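Dundora Marble Pastry Board, Large

I bake bread and pie most weekends, and my kitchen has old tile counters with deep grout lines. Rolling dough on tile is miserable, so in January I bought the large Dundora board for $141. I have used it for 4 months.

The first thing to know is the weight. I can carry it from the pantry to the counter, but I don't enjoy it, and after the second week it stayed out for good. If you have a small kitchen, measure before you order. Mine takes up most of the space between the stove and the sink.

Pie crust is where it earns its price. The stone stays cool, the butter stays firm, and I use much less flour than I did on my old wood board. Bread dough is less of a change. Wet doughs stick to marble about as much as they stick to anything else, and you still need a bench scraper.

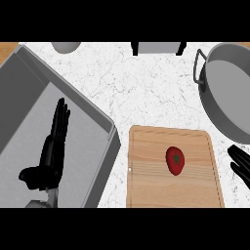

Stains were my main worry. Marble is soft and acid will etch it, and the care sheet says so in plain terms. Lemon juice left a dull spot near one corner that I can only see when the light is low. Coffee wiped up with no mark. I resealed it once, with the little bottle that comes in the box, and it took five minutes plus drying time overnight.

The rubber feet are the weak point. One came off in the first month and I glued it back on. Dundora sent a spare set when I wrote in, but they use the same adhesive, so I expect to glue those too.

I also looked at the Dodwood board, which is maple and a lot lighter. It would suit someone who mostly kneads bread and wants to put the thing away afterward. For crust and for tempering chocolate, I would still pick stone — the difference in a warm kitchen is easy to feel.

Four stars. Better feet would get it the last one.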